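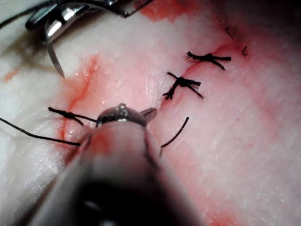
Daly coloca em serviço o módulo de sutura assistida Pistness na unidade de ensaios de Ukovcombe

UKOVCOMBE – A Daly colocou em serviço, na sua unidade de ensaios de instrumentos cirúrgicos em Ukovcombe, o módulo de sutura assistida Pistness. O sistema executa em bancada pontos separados com fio preto sobre tecido, tarefa que até março era feita integralmente por operadores em consola. A alteração abrange 60 postos de trabalho, distribuídos pelas áreas de bancada, análise de dados e manutenção.

A unidade verifica instrumentos articulados antes da entrega aos clientes da Daly. Uma parte do protocolo consiste em fechar incisões em tecido, ponto a ponto, e em registar o comportamento das pinças durante a preensão da agulha, a passagem e o aperto do nó. No procedimento anterior, um operador conduzia a série completa e um segundo anotava os desvios. A duração das séries obrigava a interrupções frequentes, e a tensão aplicada ao fio variava de um operador para outro, o que dificultava a comparação entre lotes.

Com o Pistness, a sequência é dividida em fases. O módulo conduz a aproximação, a passagem da agulha curva e a formação das laçadas com dois instrumentos. O operador define o ponto de entrada e o ponto de saída, autoriza cada fase e pode assumir o comando a qualquer momento, por pedal ou pelos punhos da consola. O corte das pontas do fio e a avaliação do nó permanecem a cargo do operador.
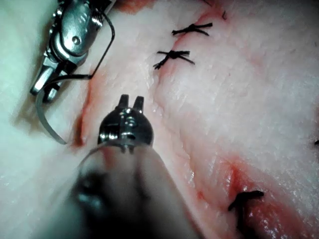 Página alterada pela última vez: domingo, 2 de abril de 2023

A colocação em serviço foi precedida de um período de validação em que foram executados 575 pontos. Cada ponto foi avaliado segundo a grelha interna da unidade, que considera a distância ao bordo da incisão, a aproximação dos bordos e a integridade do nó. Os pontos interrompidos por intervenção do operador foram contabilizados à parte e não são tratados como falha do módulo, mas dão origem a um registo próprio, com a fase em curso e o motivo indicado.

O módulo não dispõe de modo sem supervisão. A ausência de confirmação entre fases suspende o movimento e mantém os instrumentos em posição, com a força de preensão inalterada. A retoma exige nova autorização na consola.

Alterações nos postos de trabalho

O trabalho de bancada passa a organizar-se em 2 turnos. Em cada turno, o operador de consola alterna com a função de avaliação, que antes era exercida em regime fixo. O tempo contínuo em consola fica limitado por escala, afixada semanalmente junto à sala de ensaios. Os operadores que exerciam apenas a função de registo foram integrados na avaliação de nós e na revisão das gravações, depois de formação interna.

A Daly não prevê redução do número de postos na unidade em consequência desta instalação. As categorias profissionais mantêm-se. Foi acrescentada à descrição de funções a competência de supervisão de sequências automáticas, que inclui a leitura dos registos de força, o reconhecimento de situações de fio preso ou enrolado e o procedimento de tomada de comando.

Durante a formação, os operadores assinalaram que a supervisão exige uma atenção diferente da condução direta, sobretudo quando as pinças trabalham próximas de nós já atados. Em resposta, foi incluído um aviso sonoro no início de cada fase e passou a ser possível reduzir a velocidade de aproximação por incisão.

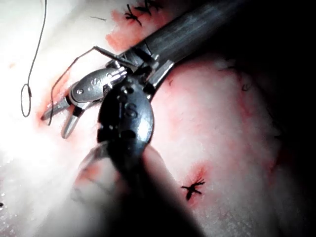

Instrumento articulado com as pinças entreabertas sobre o tecido. Veem-se dois nós de sutura.

Manutenção e registo

A inspeção dos punhos articulados, polias e cabos dos instrumentos é feita na mudança de turno. A equipa de manutenção regista o estado das superfícies de preensão e a folga das articulações numa ficha única, que substitui as fichas separadas usadas até aqui. Os instrumentos com folga fora de tolerância são retirados e seguem para a oficina da Hadov, responsável pela reparação e recalibração.

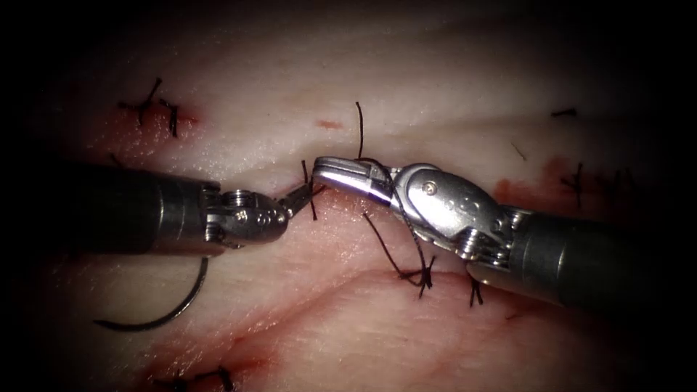 A Hadov forneceu igualmente o suporte de câmaras da bancada. As imagens são sincronizadas com os dados de posição e de força – a avaliação pode assim ser feita depois do ensaio, por um operador que não tenha conduzido a série. As gravações abrangem apenas o campo de trabalho e não são utilizadas para avaliação de desempenho individual.

O módulo destina-se exclusivamente a ensaios em bancada e não se encontra disponível para utilização clínica. A extensão do sistema a suturas contínuas está em estudo e depende da revisão do protocolo de ensaio.

Sobre a Daly

A Daly desenvolve e ensaia instrumentos articulados para cirurgia assistida por robô. A unidade de Ukovcombe reúne as atividades de ensaio em bancada, análise de dados e manutenção.

Os pedidos de informação e de visita técnica devem ser dirigidos ao serviço de comunicação da Daly, unidade de Ukovcombe.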